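White top on the sewing table: paper, board or paint?

butanobetty
2/10/19
Hi all! I finally dragged the old Mivia table out of the spare room to use for cutting and crafts, and I'm going round in circles over the top. I want it white so I can see my threads, but I paid 80 for the table (used) and I'd hate to ruin it. What do you all cut on?

wuritlow_mum
Oh, I've been through all of this! Here's mine.
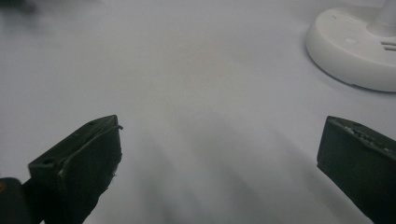

I went plain white years ago and I would never go back, even though my sister thinks it looks like a dentist's office. With no pattern and no seams, a dropped pin has nowhere to hide, and you can see how it picks up every soft gray shadow, so do think about where your light comes from before you settle on a spot. Mine took 3 tries to get right, and I grumbled the whole time.

LeGoffFan
I have to disagree a bit, sorry! White gave me headaches by January. I went back to bare wood with a green mat on top and my eyes thanked me.

wuritlow_mum
Fair enough, eyes are all different. I leave a little of the wood edge bare along one side, and that helps me, along with keeping hardly anything on the table.
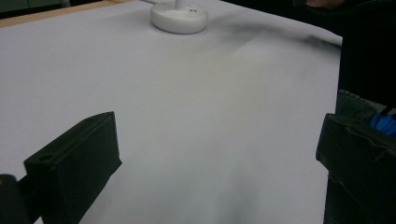
Anyway, Betty, I'd hold off on paint. Try a cheap sheet for 15 days first and see how you get on with it.

butanobetty
Thank you both, a sheet it is! Going to measure tonight.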